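Equipment Reuse Desk: Frequently Asked Questions

May I donate a desktop with the drives still inside?
Yes. Please disconnect the unit from power and leave the side cover in place for transport.
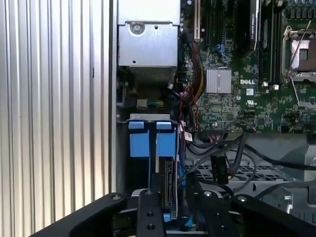
Answers by Yae Ishida | Drorura Equipment Reuse | August 2025

Where are the drives in a Dell tower?
Layouts vary. Look for a metal cage with light-blue plastic carrier handles at the front of it.

Is there a limit?
Each household may bring 2 computers per visit. Offices with larger lots should write to Welington Cordeiro.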